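Posted in December, by the usual grump

So Brimby is bringing back the Plona, the low gray one with the gum sole, and I'm supposed to be excited. My phone has told me four times this week that I am.

I owned the first pair. I wore them until the heel lining went and then wore them some more with thick socks. I liked them a lot. That is exactly why I don't trust a brand that lets a shoe sit in a drawer for years and then remembers it the minute resale prices get silly.

Let's start with the number. The press blurb says 400 pairs. Four hundred pairs where? Per store, per country, per size? The last time Brimby used that number it was for the Vorkano high-top, also "400 pairs," and I saw Vorkanos on the outlet shelf by spring, marked down 40 percent, in every size from kids to clown. Either a lot of people returned them or somebody at Brimby has a loose idea of what a limited run is. 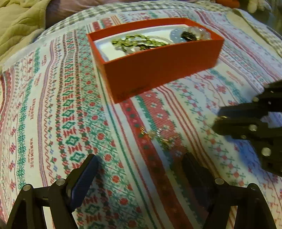 Then there's the "original materials" claim. Look closely at the product page and the upper has gone from "full suede" to "premium suede-touch." I have bought enough shoes to know what the word touch is doing there. The sole is described as "inspired by" the old gum rubber. My lunch was inspired by a sandwich I had in college and I wouldn't charge extra for it.

And they do charge extra. It's $35 more than the first run. I can live with prices going up, everything has gone up, but don't raise the price and swap the suede in the same season and then send me an email calling it a thank-you to the fans.

The colors are the part I'll give them. The gray looks right, at least on my screen. The second one, blue and orange, is being called the Mets pair by everyone on the forums even though the team isn't mentioned anywhere on the box or the site. I'd guess Brimby is perfectly happy with that – free baseball money and no license to pay for. I could be wrong. Maybe someone over there just likes blue and orange.

What bugs me most is the app draw. You sign up, you hand over your birthday and your shoe size, and on Friday morning you find out you lost. I've entered nine of these and won one, for a pair of socks.

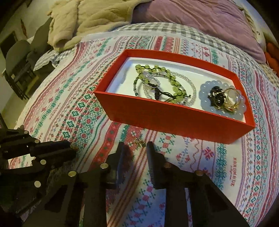
A reader going by gumsole_dad wrote in to say I'm being unfair about the suede. He handled a sample pair at a store event and says the toe feels the same as his old ones, maybe a bit stiffer, and that the stitching is cleaner than it used to be. He also says the old insoles were terrible and the new ones aren't. Fine. I'll take the point on the insoles – mine curled up at the edges inside a month.

I'm still not entering the draw. If there's a pair in my size at the outlet come April, I'll try them on.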